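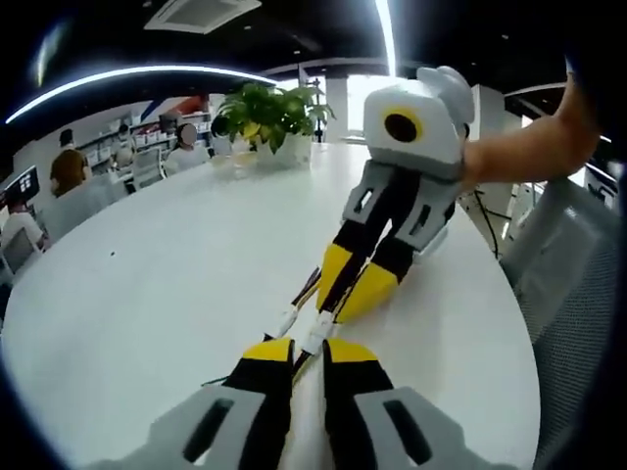 big round white table, yellow legs, one hand on the head

ok thread time. I have been trying to learn to sleep on night trains and I have Opinions now

just did Stundport to Kundby, overnight, in a seat. a SEAT. the sleeper was 50 more and past me thought she was being clever

things I packed: earplugs, a scarf, two cheese rolls. things I should have packed: socks!! the floor vent blows on your ankles all night long and I could not find a way to shut it

the guy across from me, Thirumalai Panicker (we swapped names at like 3am, as you do), had an inflatable footrest and a thermos of his mom's rasam. he gave me a cup. I would've married into that family on the spot

his tip — book facing backward. you get pushed into the seat when it brakes and your head stops flopping around. tried it after Rakstead when a row opened up and I got a solid 2 hours

also they stop at Rakstead for up to 25 minutes and you CAN get off, there's a kiosk on the platform, but the coffee is bad and the line is long. stay put

oh and the quiet car isn't quiet, somebody was eating chips in there with real commitment

going back in June and yes I'm paying for the bunk this time. top or bottom?? I've heard the top one is warmer but the ladder scares me a little

also if anyone has a rasam recipe my inbox is open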